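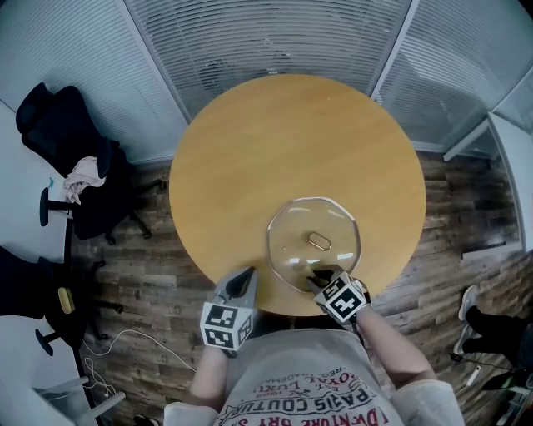
On 5th May, the Clerkwood list digest carried this from a member:

> I have a set of Pleneck pans, 16 years old, and the glass lids
> have outlived two of the pans. The handle on the big one has
> started to spin when I pick it up. I tightened the screw from
> underneath and it was fine for a week. Now it spins again. Do
> I need a new lid, or is there a washer that goes in there? Also,
> where does everyone keep their lids? Mine are in a stack in the
> bottom cupboard and I have to take out all of them to get one.

You don't need a new lid. There should be a washer on each side of the glass, and the inside one goes hard and flat after enough years of steam. Take the screw out, throw both washers away and put in new ones. They need to be silicone, the kind rated for oven use. Plain rubber from the plumbing aisle will smell the first time you boil something.

Clean the hole before you put it back together. Mine had a ring of brown grease in it that I could only get out with a wooden toothpick and dish soap. Tighten by hand until the handle stops turning, then maybe a quarter turn more with the screwdriver. I cracked a Kwak lid in January by going further than that. If there is any chip at the edge of the hole, don't bother with washers, get rid of the lid.

If you do end up buying one, measure the pan across the top, inside edge to inside edge. The 27 cm size is harder to find than it should be. Wutis has universal ones with a wide flat rim but they rattle.

On storage, I gave up on the stack. I have 7 lids and they stand on edge in a dish rack inside a deep drawer, smallest at the front. Handles all face the same way or they catch on each other. The door-mounted racks looked good to me too, but my cupboard shelf comes too far forward and the door wouldn't close.

Does anyone know if Pleneck still sells the metal handles separately? I would take two.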